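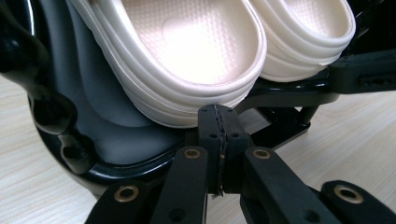
Handling Technician - Fault Investigation (fixed term)
Tritness, Cowie site
Full time, day shift, with one late shift on Thursday

About the job

Tritness builds and runs small automated handling cells for footwear distributors. Our cells pick up single shoes, turn them, check them and put them into boxes. We also collect hand-guided demonstrations, where a person works a gripper by hand and the recordings are used to teach the arm how to do the same thing.

We are hiring a technician to work on one problem. In March the Nornik cell at our Cowie site dropped a clog during a transfer, and the arm kept moving as though it was still holding it. The clog went under the guard and stopped in the gap beside the access gate. An operator opened the gate to get it. The gate switch should have stopped the arm at once. It did stop, but late, and the arm brushed the operator's sleeve before it came to rest. The operator was not hurt. The cell was locked out that afternoon and has not run at production speed since.

We have found two separate faults so far. The first is in the grip. The fingertip pads wear along the closing edge, and once they are worn the gripper can report a good hold on a thick rounded rim when it has only caught part of it. The second is in the stop circuit, where a relay was slow to release. The relay has been replaced. We do not yet know why the monthly check did not pick it up, and we don't want to put the cell back to work until we do.

The contract is for 6 months. It may be extended if the work is not finished, but please don't apply on the assumption that it will be.

What you will do

Run grip trials on clogs and other slip-on shoes using the hand-held gripper, with the pads in different states of wear. Most of this is bench work. You will seat the shoe in the holder, close on the rim, lift, tilt, hold and write down what happened.

Plan and carry out a series of 2000 grip cycles on the Nornik arm at reduced speed, inside the guard, with the gate locked.

Inspect and change fingertip pads, linkage arms and threaded inserts. Many of the gripper parts are printed in-house, and you will be asked to reprint and refit them when they crack or go out of shape.

Test the gate switch and stop circuit with our electrical contractor, Plelard, and keep the test record up to date. You will not be expected to sign off electrical work yourself.

Go back through the old check sheets for the cell and note any place where the stopping time was left blank or copied from the month before. We already know there are some.

Help rewrite the procedure for clearing a dropped item. The current one tells the operator to open the gate and take the item out. It says nothing about isolating the arm first. We want that fixed before anyone is retrained.

Talk to the operators on both shifts. Several of them had noticed the gripper dropping shoes in the weeks before the incident and had been clearing them by hand. Those drops were not reported, partly because the form takes too long to fill in. A shorter form is part of this job.

What we need from you

At least 2 years of hands-on work with machinery of some kind. It could be packaging, printing, farm equipment, workshop fitting or lab equipment. You do not need to have worked with robots.

You must be comfortable with lockout and tagout and be willing to stop a job, including a job your supervisor has asked you to do.

You should be able to write a clear note about a fault, in ordinary words, that the next person on shift can use. We will ask for a writing sample of one page or less. It can be about anything that broke.

You should be patient with repetitive work. The grip trials are slow and most of them look the same. The ones that matter are the odd ones, and they are easy to miss late in the day.

Useful but not required: experience with 3D printing, reading simple wiring diagrams, or basic spreadsheet work. If you have used a hand-held gripper for recording demonstrations, tell us, but we will train you on ours.

Working conditions

The bench area is heated and well lit. The cell itself is on the warehouse floor, which is cold in winter and noisy when the conveyor is running. Safety boots and eye protection are supplied. The hand-held gripper gets tiring to hold, so bench sessions are kept short and you will switch between tasks through the day.

You will not work inside the guard alone. This applies to everyone at the site, managers included.

There is a bus stop at the end of the road, but the last bus leaves before the late shift is over. We pay for a taxi home on that night if you don't drive.

Pay and leave

The role is paid hourly at the senior technician rate, with overtime after the standard week. The rate is on the application form. Leave builds up from the first day. Training time is paid, including the safety induction, which you have to finish before going on the floor.

Who you will work with

You will report to Jeanie MacBrayne, who is leading the investigation. The team is small: Jeanie, a controls programmer, the two cell operators who have been moved to bench work while the cell is down, and you. Jeanie reports directly to the site director on this, outside the production line, so nobody who is waiting for the cell to restart gets to set your deadlines.

The findings will be shared with all operators in full. The operator involved in the incident has agreed to this and has asked not to be named. Please respect that if you are offered an interview and come to the site.

How to apply

Fill in the application form at the Cowie front office or ask for it to be mailed to you. Attach a resumé and your writing sample. A cover letter is fine but we don't need one.

Interviews are held on site and take a morning. The first part is a conversation with Jeanie and one of the operators. In the second part we give you a gripper with something wrong with it and ask you to tell us what you would check and in what order. You can ask questions as you go. We are not looking for a fast answer.

If you need the interview arranged differently, such as a seated bench, an interpreter or a later start, note it on the form and we will set it up.

The job stays open until it is filled. Everyone who applies will get a reply.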